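Subject: Re: [allotments-and-windowsills] Getting seed potatoes to chit without them going leggy

> Mine have been on the spare room windowsill for 6 weeks and the
> shoots are long, white and flop over as soon as I touch them. Is
> it the variety, or have I just got them too warm? I've also got
> no idea whether to rub some of the shoots off. The packet says
> one thing and the bloke at the garden centre said another.
>
> Also, has anyone grown in bags on a balcony? We're on the second
> floor at Ondgate and I only have room for a few.

Hello all,

Long white shoots are nearly always down to not enough light, and a warm room on top of that makes it worse. Mine did exactly the same the first year. I had them in the airing cupboard, if you can believe it, on the theory that seedlings like it in there (they do, potatoes don't!). When I finally remembered them they looked like something off the sea bed.

What you want is somewhere cool and bright. I aim for 10 degrees, give or take, and mine go in the porch, which has glass on three sides and no radiator. Egg trays are the classic thing for standing them in but any shallow tray will do, with the end that has the most eyes facing up. If your spare room has the heating on, turn that radiator off and shut the door and you'll see a difference in the new growth. The old floppy bits won't recover, so I'd snap them off and let it start again. You lose a couple of weeks but that's all.
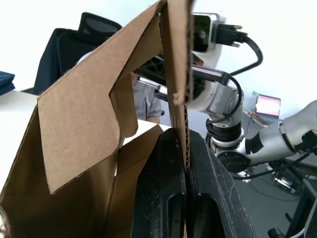 On rubbing shoots off -- I think you and the bloke and the packet can all be right, depending on what you want. Fewer shoots gives you fewer but bigger potatoes, more shoots gives you lots of small ones. For earlies I leave 2 or 3 on because I want them a decent size. For maincrop I don't touch them at all, mostly out of laziness, and I've never had cause to complain about the results.

Bags on a balcony: yes, two summers running, before I got the plot at Mertens. Go for the biggest bag you can physically shift, and put it where you want it before you fill it. I bought the Kumier ones with handles and they lasted well enough, though the handles went on one of them. Two tubers to a bag, three if it's a whopper. I know it looks mean when you plant them, but I crammed five in once and got a bag of marbles.

Start with a few inches of compost in the bottom, tubers on top, cover them, and then keep topping up as the leaves come through. And water! That's where I went wrong. A bag on a sunny balcony dries out far quicker than you'd think, and in June I was out there morning and evening with a saucepan because I couldn't fit the watering can under the kitchen tap. Do stand the bags on something so they drain, and spare a thought for whoever lives underneath you.

Somebody asked last month whether the Skuko shed was still doing loose seed potatoes. They are, or were when I went past. You pick your own into a paper bag, so it's ideal if you only want half a dozen. I came out with 22 of course, and now have to find somewhere to put them all.

One more thing, is anyone else's garlic going yellow at the tips? Mine was fine until the wet spell and I can't decide whether to feed it or leave it be.

Cheers,
from the plot with the blue water butt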